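Count the Resets Too
Margarida Fonseca

Most papers on robot handling of household objects report one number, the success rate. A robot is asked to put a cup in a basket, or take a pouch out of one, and somebody writes down whether it managed. I think that number is worth much less than we pretend, and that the work done between attempts should be published beside it.

At Mitden we spent the spring comparing two ways of training the same two-armed robot on tidying tasks. One group of demonstrations was collected the usual way, with the objects put back in the same places each time. The other was collected under what Idalina Magalhães calls loose resets. The person at the table puts things back quickly, wherever the hand happens to leave them, within the reach of the arms. A pouch may stand or lie down. A cup may be near the gripper or far from it.

The tidy demonstrations gave the better result when the test was tidy as well. Anyone would expect that. When the objects were set out by a person who had taken no part in the training, the order changed and the loosely trained model came out ahead. We ran 107 trials of that second kind, and I would not want to build a theory on them. The difference was large enough, though, that we stopped collecting the tidy sort in June.

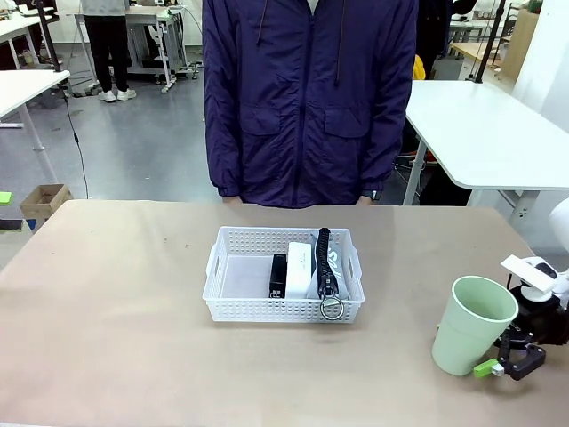 Issue 5, page 20

A perforated basket, a zipped pouch with a key ring and a pale green cup are dull things to look at. They are also awkward in ways that a set of coloured blocks is not. A key ring can swing or catch. A tapered cup offers a different width depending on how high it is held. The holes in a basket wall can trap a fingertip. If each of these is always set down at the same angle, the model learns the angle, and the score tells you how well it learned it.

The common objection is that loose resets make results hard to repeat. If two laboratories put things back differently, how can their figures be compared? I take this seriously, but I think the answer lies in the record. Keep a still picture of the table before every attempt. Write down who did the reset, how long it took and whether anything was moved a second time. Wakent, the logging tool we use, stores all of this in a small file per trial, and a plain spreadsheet would do the job.

That last item, the second move, matters most to me. People who reset a table for hours start to help the robot. They turn a handle outwards or slide a box away from the wall of the basket. I have done it myself, and saw it only when I went through the stills. In the Prata set, which has over 4,000 attempts, we had no record of such moves, so I can't say how far they raised our own earlier scores. I suspect they did raise them.

Reviewers could ask for the reset record tomorrow. It would cost authors a page or so of appendix. Adus, our next set, will be released with the reset stills included, and the failed attempts will be left in.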